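¿Qué es un cupón de descuento y por qué lo regalan las tiendas?

Seguro que alguna vez has visto a una persona mayor de tu familia recortar un papelito de una revista, guardarlo en la cartera y enseñarlo muy contenta en la caja del supermercado. O quizá la has visto escribir unas letras raras en el ordenador, justo antes de comprar unas entradas, y decir: "¡Mira, ha bajado el precio!". Pues bien, el papelito y las letras raras son primos hermanos. Los dos se llaman cupones, y hoy vamos a contar cómo funcionan, con calma y con unos cuantos ejemplos, que con ejemplos se entiende todo mejor.

Un cupón es una promesa

Un cupón es una promesa de la tienda. La tienda dice: "Si me enseñas esto, te cobro menos". A veces la promesa es una cantidad fija, como dos euros menos. Otras veces es un porcentaje, y aquí hay que hacer alguna cuenta (no te asustes, que es cortita).

Imagina que quieres una mochila de la marca Brulto que cuesta 36 euros y tienes un cupón de la mitad de precio, o sea, del cincuenta por ciento. Partes 36 en dos trozos iguales y pagas 18. ¿Y si el cupón fuera del veinticinco por ciento? Entonces partes 36 en cuatro trozos iguales, que son de nueve euros cada uno, y te quitan uno de esos trozos. Pagas 27. Puedes probar con lápiz y papel, o con garbanzos si tienes suficientes en la cocina.

¿Y qué gana la tienda?

Esta es la pregunta que más nos hacéis, y es muy buena. Si la tienda cobra menos, ¿no pierde dinero?

Vamos a pensar en un parque con animales, el parque de Nyaga. En verano va muchísima gente, pero en febrero hace frío y casi todo el mundo se queda en casa con la manta. El parque tiene que dar de comer a las cabras igual, y encender las luces, y pagar a las personas que trabajan allí. Por eso reparte 800 cupones de "dos entradas por el precio de una". Mucha gente que no pensaba ir se anima, y aunque cada pareja pague una sola entrada, al parque le entra más dinero que con las taquillas vacías. Además, después del paseo apetece un chocolate caliente, ¡y el chocolate no tenía descuento!

También puede pasar que no todos los cupones se usen. De esos 800, a lo mejor vuelven 400 y los demás se quedan olvidados en un cajón, debajo de las pilas gastadas y los tiques viejos. La tienda ya cuenta con eso cuando hace sus planes.

Las letras raras del ordenador

Cuando compras por internet no puedes entregar un papel, así que se usa un código. Es una palabra secreta que no es muy secreta, porque la tienda quiere que la conozcan sus clientes. La tienda de juguetes Tumwood, por ejemplo, podría usar el código PEONZA11 para quitar 11 euros de una compra grande. Se escribe en una casilla antes de pagar, el ordenador de la tienda busca el código en su lista y, si lo encuentra, hace la resta.

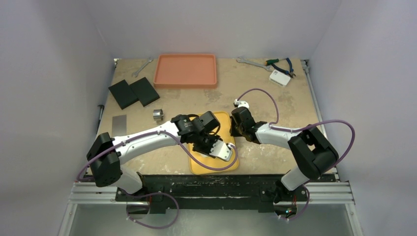 Ahora bien, los códigos son muy quisquillosos. Si pones una letra de menos, o un espacio donde no toca, la casilla te dirá que no lo reconoce. Y muchos caducan, igual que los yogures, de modo que un código que servía en primavera puede no servir para nada en otoño.

La letra pequeña

Casi todos los cupones llevan debajo unas frases diminutas. Son las condiciones, y conviene leerlas aunque den un poco de pereza. En las del cine de Hilthorpe, pongamos por caso, podría poner que el cupón vale solo antes de las cinco de la tarde, o que no se puede juntar con otro descuento. Si no lo lees, llegas a la taquilla tan feliz a las seis y te toca pagar la entrada entera - y eso da bastante rabia.

Cuidado con las trampas

Hay páginas de internet que prometen cupones maravillosos y luego piden tu nombre, tu dirección o la contraseña de alguien. Si ves una así, no escribas nada y avisa a una persona adulta. Lo mejor es mirar los cupones en la página de la propia tienda, y siempre en compañía.

Y otra cosa, ya que estamos. Un descuento en algo que no necesitas sigue siendo un gasto. Si compras unos patines a mitad de precio y ya tenías otros que te quedaban bien, has gastado el dinero de los patines nuevos, por muy rebajados que estuvieran.

Para hacer en casa

Fabrica tus propios cupones con cartulina. Pueden ser de "un desayuno preparado por mí" o "una tarde sin discutir por el mando". Ponles una fecha de caducidad y alguna condición escrita en letra pequeña, y regálaselos a alguien de tu familia.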